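Speaker notes: "Bottle in, bottle out" — open-day demonstration, Jedalar handling lab
Talk slot 2, after the coffee break. Speaker: In-ho Ra. Notes revised in February with corrections from Leena Kokkonen.
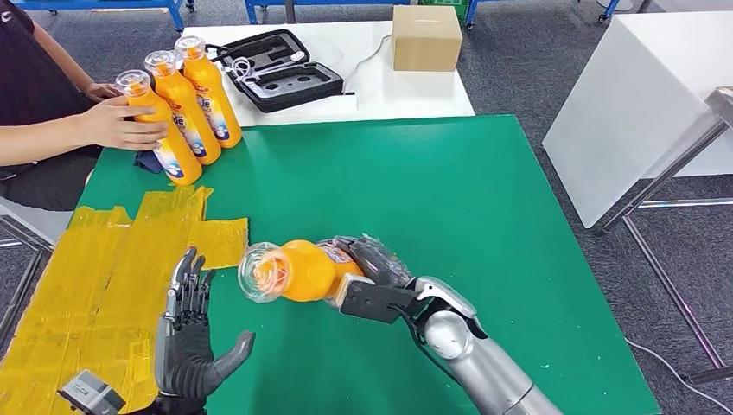

Opening (keep under a minute)

Welcome the group. Say who I am and which part of the lab I work in: grasping and handover, two-arm station. Say that Leena runs the station itself and will take the hardware questions. Phones on silent. Visitors stay behind the line on the floor while the arms are powered.

State the subject in one sentence: picking up a filled plastic bottle, holding it on its side, and giving it back to a person or setting it down upright.

Do not start with the history of the lab. The Nivix people did that last year and lost the room before the first slide.

Slide 1: The task

The object on the slide is an orange bottle with a clear dome cap. Point out the grip: fingers around the body, cap left free. We want the cap free for the next operation, and a cap is a poor place to hold anything. It can turn, pop off, or crack.

The bottle is horizontal in the hand. Explain why this matters for control. Held upright, the weight of the bottle acts along its own axis and friction at the fingers carries it. Held on its side, any distance between the grip and the center of mass becomes a torque at the wrist. If the liquid moves, that distance changes. The controller has to tolerate this without squeezing harder every time it sees a disturbance.

Mention that the left hand stays open and clear during a one-handed pick. Visitors always ask why it is not helping. Answer: in this part of the program it has no job, and keeping it still makes the log easier to read.

Slide 2: Person at the table

A person sits on the far side and handles the upright bottles. This is the arrangement we use for handover work. The operator presents or repositions the bottles by hand, and the robot works from wherever they end up. No fixture, no printed marks for bottle position.

Stress that the operator is trained and has a stop within reach at all times during the demonstration. Visitors do not take the operator's seat. Leena will repeat this at the station, and I should not soften it when somebody asks nicely.

Slide 3: Surface and lighting

Keep this short unless there are engineers in the group.

The table is green for contrast with the bottles. Part of it has overlapping strips of translucent yellow-orange tape. The tape is glossy and wrinkled and it reflects. For a person this is nothing. For a vision system that segments by color, an amber patch next to an orange bottle is a hard case, and the reflections move with the camera. We report results for bottles on the plain surface and on the taped surface separately.

If asked about transparent caps: yes, they are also difficult. Depth readings through clear plastic are unreliable. We estimate the cap from the pose of the body and do not trust the depth there.

Slide 4: Results

Read the numbers slowly. They are on the slide, but the back row cannot see it.

173 attempted picks in the last test series. 107 on the plain surface, the remaining 66 on tape. One software version throughout, same hand, same bottle type.

Do not give a success rate for the whole series. The two conditions are different, and a pooled rate describes neither. Show the bars and go through the failure types:

— Finger contact before closing. The bottle rolls or tips. Most common on tape.
— Grip too close to the cap. Pick succeeds, but the next step cannot run.
— Slip during rotation from upright to horizontal. Rare, but these are the ones that end on the floor.

Jääskeläinen asked at the rehearsal whether slip depends on fill level. We have not varied fill level in a controlled way. Say that and move on.

Slide 5: Forces

Grip force is limited in software. The limit was set by hand on sample bottles until the wall began to deform, then backed off. This is crude. A better method would use the contact area of each finger, and we have that on the list for the summer.

Skip the plot with the 76 traces if we are running behind. It takes too long to explain the axes.

Walk to the station

Hand over to Leena here. She gives the safety briefing again, then powers the arms. Wait for her signal before letting people move up to the line.

Order of the live part: one pick from upright, rotate to horizontal, hold, return to upright, release. Then one handover to the operator. If a pick fails, leave it failed, say which of the three types it was, and run the next. Last time I talked over a failure and the group noticed.

During the hold, tell them to watch the wrist. The small corrections are the controller reacting to the load. People tend to watch the fingers, which should be still.

Likely questions

How fast can it go? Faster than shown. Speed is reduced for visitors and for any run with a person at the table.

Could it open the cap? Two hands would be needed, one to hold and one to work the cap. We have tried it on the bench and have nothing to report yet.

Is this the Furkitz software? The motion planner started from their package. The grasp selection is ours.

Would it work with other bottles? Similar diameter and a rigid wall, probably. Soft pouches, no. Glass has not been tested at this station.

What does it cost? Refer to Leena.

Close

Thank the group and the operator by name. Next group enters by the other door, so clear the line before taking individual questions. Arms off before anyone crosses.

Spare slide: calibration procedure. Use only if the live part is canceled. Start from the camera-to-wrist step, skip the derivation, and leave time for the drift plot.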